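Chapter 10
Things Put Down on Tables

A table is the one piece of furniture that most households own for a purpose and use for another. You will have eaten at yours. You will also have sorted post on it, mended a lamp, and left a mug there long enough for it to be treated as an ornament.

Chapter 9 dealt with cupboards, where things go to be forgotten. We turn now to flat surfaces, where they go to be in the way. The material comes largely from the Restholm household study, for which Kaede Katayama and Onyekachi Iyamu collected 645 accounts of tables in daily use. Almost 356 of these mention a cloth – usually to say that it needs ironing.

By the end of the chapter you should be able to:

explain the difference between laying a table and merely putting things on it
describe what a cloth does to the look of the objects on top of it
argue, with a straight face, for or against the coaster

Before reading on, look over your own table and write down what is there. Do not tidy first. Katayama's readers in Honley all tidied first, and their lists were no use to anyone. 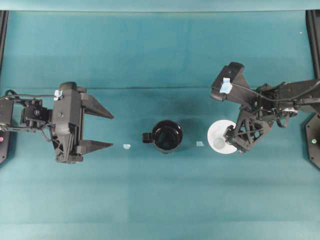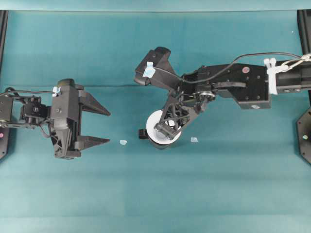
Reading time: 4 minutes

Both show a teal-green cloth with faint folds in it, and small pale blue pieces lying on top. Keep the cloth in mind for section 10.1, which begins with the crease and the many excuses made for it.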